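Seed Swap FAQ: The Luvia Growers' Newsletter

Do I have to bring seeds to take seeds?
No, though we do notice. Four packets per visit is the limit, and "they were very small packets" has been tried.

What if I've lost the label?
Write "tomato, probably" and put it in the mystery tin. It's our most popular tin.
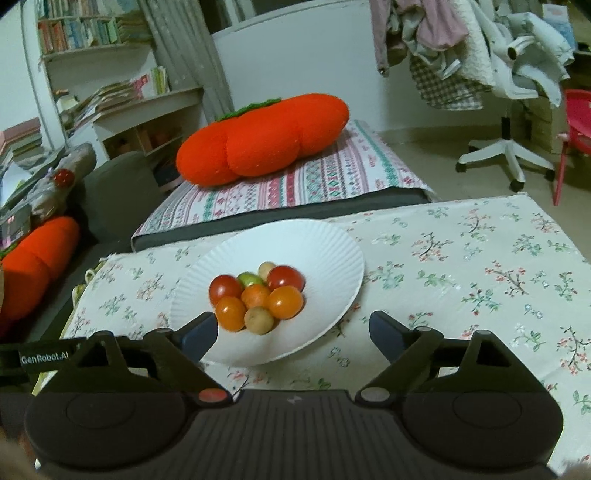

Issue 209

Can I post mine in?
Yes, in a padded envelope, by the end of September. Plain envelopes go through the sorting machine and reach us as flour.

Is Bruvness a real variety?
It is to the people who grow it. It ripens late and sulks in rain, much like its growers.

Will saved seed come true?
Usually, if it isn't an F1 hybrid. If it is, you'll get something, and you may name it.

Page last changed August 28, 2024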